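Pliden Wrist View Kit
For small arms that sort, pick and put away

By Lăcrămioara Lungu, Zikov
Page last revised 2020-10-28

We've been making the Pliden kit at Zikov for long enough now that most people who find this page have already heard of it from a friend in another lab, so I'll try to be useful and tell you what it does well, what we measured, and where it still gives us trouble. If you only want the parts list, it's further down, and I won't be offended if you skip ahead!

The kit is a small camera for the wrist, a pair of slim fingers, and the training software that goes with them. The software learns a task from recorded demonstrations: a person drives the arm through the job, the camera and the joints are logged together, and a policy is trained to choose the next short stretch of motion from what it sees. Plenty of groups do this nicely already. Our own small contribution is a method we call Arboleda, and it's all about the moments when the wrist camera has almost nothing to look at.

Anyone who has trained on wrist views will know those moments. The arm swings away from the bin, the fingers point at bare surface, and every picture looks like every other picture. A policy that leans on the wrist view alone tends to dither there, or drift (ours used to wander toward a corner and stay put, which was sad to watch).

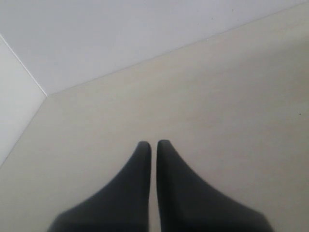 What does the arm do when the wrist camera sees only a plain surface?
It falls back on a short memory of its own recent joint positions, together with the last view that had something useful in it, and carries on with the reach it had started until the picture becomes informative again.

That handing over is what Arboleda learns. During training we score each wrist picture by how much it helps predict the next motion, and the low-scoring ones are given less say. They aren't thrown out. We tried throwing them out back in January, and the arm became very sure of itself inside a bin and quite lost on the way there, so please don't trim your recordings to save disk space, however tempting it looks.

What we measured

The test set was 1,611 recorded demonstrations of moving small items between two bins, all made on the bench at Tavimstead. We trained one policy the ordinary way and one with Arboleda, on the same recordings, and ran both on the same starting layouts. The ordinary policy finished 60 percent of its trials and the Arboleda policy finished 80 percent. Most of the gain came in the travel between bins, which pleased us, and very little came in the grasp itself, which I mention so you don't buy the kit hoping for a better pinch.

Bins are a good, honest test for this. The walls hide things from a fixed camera, the rim leaves little room for the wrist, and a small item near a side wall asks the arm to come in steeply with the fingers nearly closed. Light-colored bins on a light-colored table are harder again, as the edges fade into one another from up close. 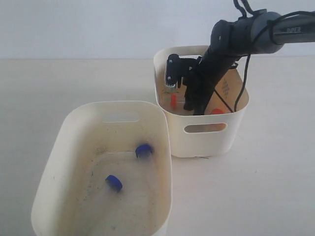
Ulises Flores wrote in to say that the result is welcome but that the comparison flatters us a little, and that he'd like to see the ordinary policy given the same joint memory before the scoring gets all the credit. It's a fair point and I've told him so. We ran a smaller check of 20 trials with the memory added and the scoring left off, and it landed between the two, though a check that size can't tell you how much belongs to which part. A proper run is next on our bench, and the table on this page will change when it's done.

What comes in the kit

Wrist camera with bracket and screws
One pair of slim fingers
Camera cable and a set of cable clips
Calibration card
Training software with the Arboleda scoring step, and the bin-to-bin recordings to practice on

Setting up

Fit the bracket before the fingers, run the camera cable along the arm, and leave enough slack for the wrist to turn all the way both ways. Then do the calibration card. If you ever loosen the bracket, even to wipe the lens, do the card again.

For your first task, choose something dull with two places in it, a from and a to. Record it patiently, with pauses where you'd naturally pause, and vary where the items begin. People often ask me how tidy a demonstration has to be, and I'd much rather have a slightly clumsy one that gets there than a beautiful one that always takes the same path.

Known trouble

Shiny items still fool the scoring, which takes a bright reflection for something worth looking at. Moving the lamp helps. Long pauses over a bare table can also outlast the joint memory; you can lengthen it in the settings, at the cost of a slower start.

Questions about fit for a particular arm are best sent with a drawing of the wrist flange. I read them all myself and usually answer the same week.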